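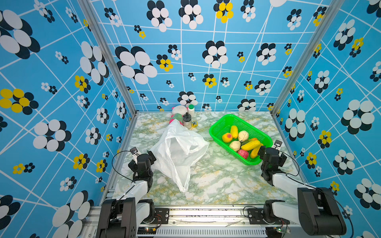 Figure 3. Two robot arms above the marble-patterned tabletop, flowered wallpaper on all three walls.

I went into the Dufour archive hoping to learn how small-town papers covered wiretap rumors, and I came out with 873 letters to the editor, nearly all of them from people who were sure somebody was listening in. Tahira Hayat and I read every one. Most are short and pretty calm! A clicking noise on the line, a van that stayed too long, a bill with a strange charge on it. What I wanted to know was how often a letter writer named an agency, and whether the paper ever checked. 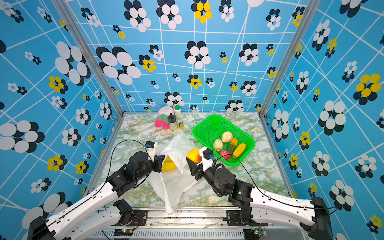

Figure 4. Both arms reaching in over the table.

It did check, sometimes. In 69 cases an editor added a note under the letter, and in 63 of those the note said the phone company had been called. I was surprised (Tahira wasn't — she used to work on a county weekly and says people called the phone company over everything). Only five notes mention a call to a government office, and all of them ran in the same April.

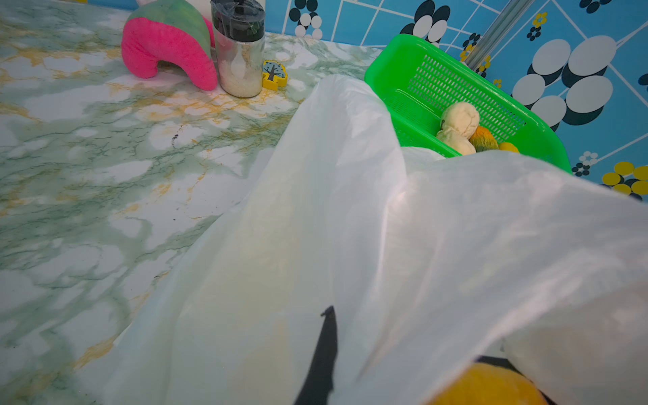

4.3 Who gets named

We counted an agency as named if the writer used its full name or its initials. "The feds" didn't count, and neither did "Washington," which I argued about with Josée Campbell for most of a Wednesday. She thought readers in Caltesmont would have known exactly who was meant. She may be right, so we kept those letters in a separate group, and I come back to them in Section 5 along with the unsigned ones.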